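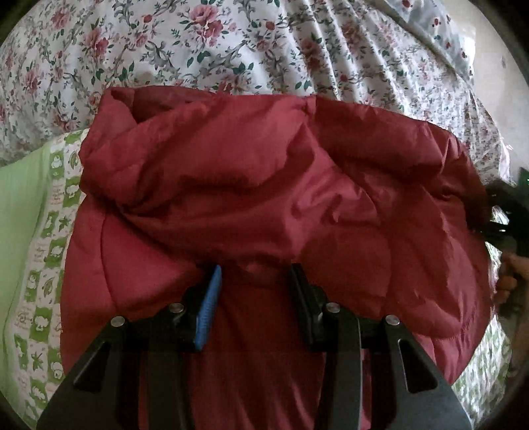 OK so a bunch of you asked how the apartment hunt ended, and I've got coffee and a free hour, so let's do this as a thread. Settle in, it's long.

Quick recap for anyone new: our landlord sold the building in the spring, the new owner wanted our unit for his daughter, and we had until the end of August to find something. Two adults, one kid, one elderly cat. Budget was tight and getting tighter every week.

First place we saw was a basement on Radik Street. The listing said "garden level." I should've known. The garden was a window well with a hose in it. Nice tile in the bathroom though, I'll give them that.

Second place was gorgeous and I'm still a little sad over it. Top floor, skylight over the stairs, a pantry with a door that closes! We applied within the hour and lost it to someone who'd offered a full year up front. Can't compete with that, won't try.

Around this point my friend Upendo Kaijage sat me down and made me write a list of what we really needed, and I had to cross off anything I'd only started wanting because I saw it in a listing. Goodbye kitchen island. Goodbye window seat (ouch).

What stayed on: walk to the school, laundry in the building or on the block, a second bedroom with an actual closet, cat allowed in writing.

In WRITING, people. The place on the corner by the pharmacy told us on the phone that cats were fine, and then the lease said no animals of any kind, "including caged." When I asked they said oh we never enforce that. Well then take it out! They wouldn't take it out. We walked.

Then we had the application fee adventure. I'd been paying these things like vending machines. $25 here, $25 there, and half the time I never even heard back. I finally started asking one question before paying: how many applications are ahead of mine? If they got vague, I kept my money.

One agent told me straight up there were already two finished ones on the desk and she wouldn't take my fee. Her name's Jolanta Jasińska and I'd have hugged her. She said she'd call me if something came up before it was listed, and I thought sure, everybody says that.

Hold that thought.

Meanwhile we toured the Starnance, that new building with the lobby that smells like a candle store. Look, it was nice. The elevator talks to you. There's a room just for washing dogs. The one-bedroom-plus-den was over what we could pay and the "den" had no door, no window and a water heater in it.

Also read the extra charges at those places before you fall in love. Trash pickup to your door, package locker, a "community fee." I added them up for the smallest unit and it came to $200 a month on top of rent. I asked if we could skip the trash one and carry our own bags down. No!

My husband's favorite was a duplex with a porch. I'll admit the porch was great. But you had to walk through the first bedroom to get to the second one, and our daughter is going to be a teenager in this apartment. I could hear the future arguments while we were standing there.

He still brings up the porch.

Somebody in the replies last month told me to go back and see places at different times of day, and that was the best advice I got out of this whole thing. We went past one we liked at noon, lovely, birds, shade. Went back at 9 p.m. and the bar behind it had a band on the patio. Loud band. Not even a good one.

Things I started checking on every tour, since a few of you wanted the list:

Run the shower and the kitchen tap together and see what the pressure does. Open every window, including the one behind the couch. Check your phone signal in the bedroom. Look under the sinks with a flashlight. Flip the light switches and ask about the one that does nothing (there's always one that does nothing).

Count outlets in the kitchen. We saw a place with a beautiful new counter and a single outlet, next to the fridge, with the fridge plugged into it.

Ask what last winter's heating bill was, the real number. One guy said "oh it's very reasonable." I said great, what was it? He said he'd get back to me. He did not get back to me.

And ask who you call when something breaks. Not the office number. WHO. At one building the answer was "submit a ticket" and the tenant coming down the stairs right then kind of snorted, and that told me plenty.

So, back to Jolanta. We were three weeks from having to be out, I'd started pricing storage units, and my phone rings while I'm in line at the Cocco for an iced coffee. It's her. She says an older gentleman is renting out the second floor of his house, he doesn't like the internet, he hasn't listed it and he'd like to meet a family. Could we come at 4?

We could come at 4.

The owner is Velimir Kneževič and he met us on the steps with a folder. In the folder: every heating bill, the date the roof was done, the receipt for the stove. I almost cried. He showed us the receipt for the STOVE.

The place itself is older and you can tell. Floors slope a bit toward the back. The bathroom is pink, and I mean pink pink, tub included. The kitchen cabinets have been painted enough times that one drawer doesn't totally close. It's 683 square feet, which sounds tiny but the layout is so good it feels bigger than what we left. No hallway eating up the space.

Two real bedrooms, two real doors, closets in both. School is a short walk. Washer and dryer in the basement, shared with just him, and he does his on weekday mornings, so we get the evenings.

Cat: "of course the cat." And then he wrote it into the lease by hand and we both initialed it.

I did ask for a couple of things, because Upendo had told me I'd kick myself if I didn't. I asked for a longer first term, so we wouldn't be doing this again next summer, and I asked if we could paint our daughter's room. He gave us two years at the same rent and said paint whatever you want except the front door. I have no idea what the story is with the front door.

Paperwork was old school. Paper lease, blue pen, kitchen table. I'd still have someone look over any lease before you sign it, even when the owner's a sweetheart. My coworker Samran Siriwan used to manage rentals and he went through ours on his lunch break. He caught that it didn't say how soon the deposit comes back at the end. Velimir added a line, no fuss at all.

Moving day was, you know, moving day. It was way too hot. We booked a crew through Fluvus and they were on time and careful, and the lead guy, Shabani Kashindye, looked at our sofa, looked at the stairs and said "legs off first." I would've been wedged in that stairwell until October.

Tip I'm stealing from him: take a photo of the back of anything with cables before you unplug it. And put the screws in a sandwich bag and tape the bag to the thing they came out of. I found a bag of screws from the LAST move while packing for this one. Still don't know what they belong to.

Walk through with your phone before a single box comes in, too. I filmed every wall, every floor, inside the oven, the pink tub with its little chip. Emailed it to the owner the same night so there's a date on it. He doesn't use email so I also read him the list out loud, lol.

And do the same at the place you're leaving! We got our whole deposit back from the old landlord, and I'm pretty sure the video of the clean oven is why.

What I'd do differently: start telling people sooner. I spent weeks refreshing the apps at midnight and the place we got was never on an app. Tell your dentist. Tell the school office. Tell the agent who turns you away nicely, and send her a thank-you note after.

Also I'd have gone to fewer tours. By the end I couldn't remember which one had the weird closet and which one had the good light.

A couple of quick answers before I go. Yes, street parking only, and it's fine except on street cleaning mornings. No, I'm not going to say the rent on here, but it's a little less than the old place. Yes, the pink tub is staying. I've already bought towels to go with it.

If you're in the middle of looking right now, ask me anything and I'll answer tonight after bedtime. And if anyone knows how to fix a drawer that's been painted shut and open again maybe six times, please, my DMs are open.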